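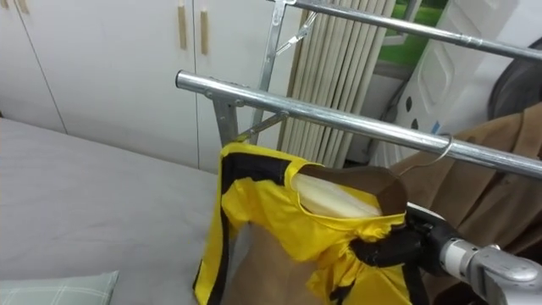
Figure 6.1 Arm with gripper at the shoulder of a yellow garment on a drying rack.

Chapter 6
Working with Soft Things

In this chapter you will learn:
how cloth differs from the rigid objects of Chapters 4 and 5
how to choose a grasp point on a garment
how to divide a long clothes task into short steps
how to write a test record that another team can read

6.1 Why cloth is difficult

Until now your team has moved blocks, cups and bottles. These objects have one good property: when the gripper closes on them, their shape stays the same. If you know where one corner of a block is, you can calculate where all the other corners are.

A jacket does not help you in this way. Look at Figure 6.1 again. Near the gripper the fabric is bunched into folds. On the other side the same garment falls more loosely. One grasp gives two different behaviours in one piece of cloth, and your program must live with both of them.

We call such objects deformable. A deformable object can change its shape when it is pushed, pulled or only lifted. Towels, ropes, plastic bags and bread dough are all deformable. In this book we use mostly clothes, for the simple reason that every student can bring some from home.

There is a second difficulty. Cloth hides things. In the figure a wire hanger carries the garment, and inside the neck opening there is brown card or paper which extends across the shoulders. The hook of the hanger can be seen, but a large part of what is under the yellow fabric can not. When you plan a grasp at the shoulder, you should ask what else the fingers may close on.

6.2 The project for this chapter

The exercises follow the wardrobe task of the Ernness school league. Our own club at Nivemari entered this task for the first time with a team led by Jamila Herath, then a student in her second year. Her notebook was the starting point for much of what you will read here, and she kindly allowed us to print parts of it in section 6.5.

The rules of the task are short. A garment hangs on a rail. The arm must take it from the rail, carry it to a flat surface and put it down with the front side up. A run may last 30 minutes at most, and a team may ask for a restart, but each restart costs 20 points. The maximum score is 1000.

Many new teams lose their points in the first movement. They pull the garment sideways, and the hanger hook stays on the bar. A hook must first go up, and only then away from the rail. This sounds easy when it is written on paper. Try it slowly with your own hand before you write any code, and watch which way your wrist turns.

6.3 Words you will need

Grasp point: the place on the object where the fingers close. On a jacket, the shoulder and the collar are common choices.

Gather: the folds that form between the fingers when cloth is held. A big gather is strong, but it makes the rest of the garment harder to predict.

Free edge: an edge of the cloth which nothing is holding. Trim in a contrasting colour, such as the black bands on the yellow garment, makes a free edge easier to find with a camera.

Occlusion: when one object covers another from the view of the camera. The arm itself is often the guilty one. In Figure 6.1 it hides part of the brown coat hanging behind.

Clutter: all the objects near the work which are not part of the task. A second coat on the same rack is clutter, and so is the rack when you only want the coat.

6.4 Before you begin

Work in pairs. One student stays at the stop button during the whole run – this is a rule of the club and it has no exceptions. The other student starts the program and speaks each step aloud before it happens.

For the first tests, choose a garment with a plain colour and without loose cords. Hang it alone. When your program succeeds with one garment, add a second one beside it and repeat the same test without changing the code. Write down the result also when it is bad. The Oyelaran team, whose recordings we use in Chapter 8, collected 4000 grasps for their data set, and they kept the failed ones together with the good ones.

Use the record sheet at the end of the book. Fill in the grasp point, the type of fabric and the first thing that went wrong. If you have a Firkance controller, save the log file under the same number as the sheet, so that the two can be compared in section 6.6.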